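Relatório do projeto final, disciplina de Património e Conservação

Quando escolhi a Casa Presby para o meu projeto, confesso que foi por preguiça: fica a dois autocarros de minha casa e a entrada é grátis para estudantes! Só depois percebi onde me tinha metido. A casa foi levantada para uma família de comerciantes de lã e passou por tantas obras que o alçado da rua já pouco tem a ver com o desenho original (a varanda, por exemplo, é um acrescento e nem sequer está centrada).

Passei quase todo o mês de fevereiro no arquivo de Ivwood, a comparar plantas. Encontrei 293 folhas catalogadas, metade delas sem escala, e uma referência a 1632 num recibo de cantaria que me deixou eufórica durante uma tarde inteira. O meu orientador, Mutua Mfaume, acalmou-me logo: era o número do recibo, não o ano. Enfim.

O levantamento no local correu melhor. Medi a escadaria, as janelas do piso nobre e o telheiro das traseiras, e fiz cerca de 80 esboços, muitos deles péssimos. A parte de que mais gostei foi a sala de jantar, com o teto em caixotões e aquela luz de norte que entra de lado. As juntas da lareira estão refeitas com cimento, o que me parece o problema mais urgente da casa toda, porque a pedra à volta já está a esfarelar.

Depois veio o modelo digital, montado no laboratório Nzioka, e aí sofri um bocadinho. Perdi o telhado duas vezes por não gravar o ficheiro, e a versão que entrego ainda tem a cornice simplificada. 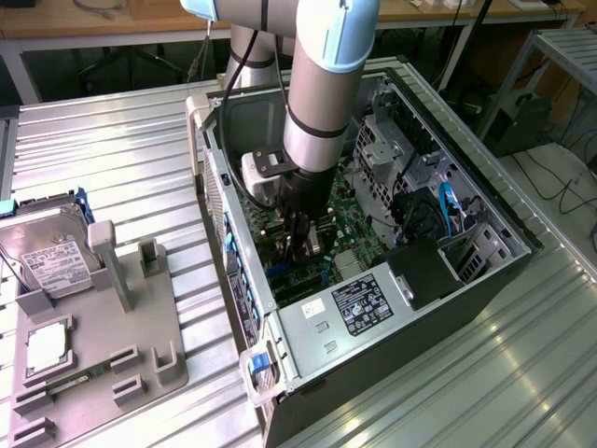
Fig. 1. Computador de secretária aberto, com a garra do braço robótico sobre a placa-mãe.

Para a segunda fase gostava de visitar a Casa Bullaneck, do mesmo mestre de obras, e ver se os caixotões seguem o mesmo traçado. Falta-me também pedir a análise das argamassas e corrigir as cotas da cave, que medi com a fita torcida.

Contacto: secretaria do curso | © Todos os direitos reservados | Voltar ao topo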